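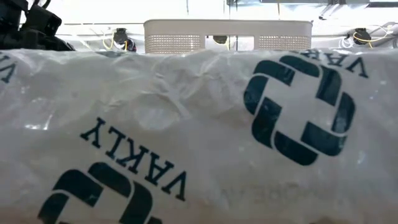 Datasets > Packaging > Soft Film > README

# Soft Film Packs

Records of flexible plastic packages at a packing bench, for work on reading printed marks through creases. Covers thin white and clear film, sealed or bunched, with contents left inside. Rigid boxes and paper sacks are in a separate set (Endholm).

## Contents

- 1,794 records, one package each
- 245 of these form the test split
- 14 film types, listed in `films.csv`

## Fields

`film`: code from `films.csv`. Opacity is graded clear, semi, or opaque. Grade the film itself, away from the print.

`crease`: 0 to 3. Use 3 when wrinkles cover most of the visible face.

`contents_visible`: yes if shapes show through the film. Do not name the contents from their outline. Lumps are recorded as `bulge`.

`mark`: one entry per printed logo, including partial ones. Repeating prints get an entry for each repeat.

`text_read`: letters as legible, in reading order, after rotating. Do not complete a word from a neighboring repeat. If a fold hides the rest, stop at the last clear letter and set `text_partial`.

`text_rotation`: nearest 45 degrees. Upside-down print is 180.

## Known issues

Glare on glossy film is sometimes labeled as a crease in the Bernport batch. Records from Wistport were corrected in September.

Serif capitals on tilted film are misread more often than other lettering. Y and V are the usual pair. The first 500 records were read by two people and carry both readings in `text_alt`; later ones have a single reading.

Brand names are not normalized.

## Maintainers

Mwende Kimaro, Matúš Štefanec

Comments (3)

Vignesh Bangera
Does `text_partial` apply when the film is bunched at the top but every letter can be read?

Mwende Kimaro
No. Only when a letter is missing or unclear.

Samah Samir
films.csv has code F9 twice, once as semi and once as opaque. Which one is right?

Related items
Endholm Rigid Boxes and Sacks
Ametepe Tape and Seal Labels
Crease Grading Guide
Printed Mark Codes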